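Re: [hastcombe-health] Hydration stations and the flu numbers

On Saturday Selim Yaman wrote:
> The Wendt dorm pilot is in. 208 students signed up for
> the Totia electrolyte plan and sick visits fell by nearly
> 20 percent over 6 weeks. I think we should ask Gruvgate
> to fund all 400 beds before December.

Selim, I read the write-up twice and I'm still not sold.

Who were the 208? They signed up on their own, so I'd guess they already sleep more and drink less than the kids down the hall. The report compares them with everyone else in Wendt, which tells me very little. Also, the 6 weeks ran right over fall break, when half the building goes home and takes its colds along.

"Sick visits" bothers me too. Does a flu shot count? A sprained ankle? The clinic cut its evening hours in the middle of all this — fewer visits may only mean fewer open doors.

I'm fine with students drinking more water. Tap is free. Before we ask for money, could you get the raw visit log by week, for both groups, and find out who paid for the report? If the drop holds up after break is taken out, I'll sign the request.

My vote for now is to wait.

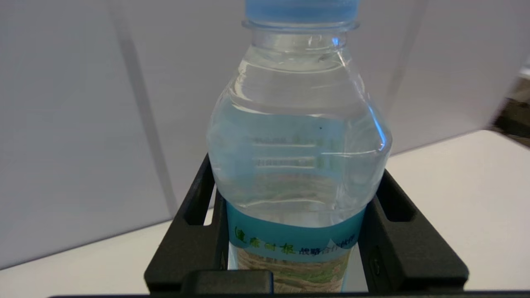 Water in a clear plastic bottle with a light blue cap.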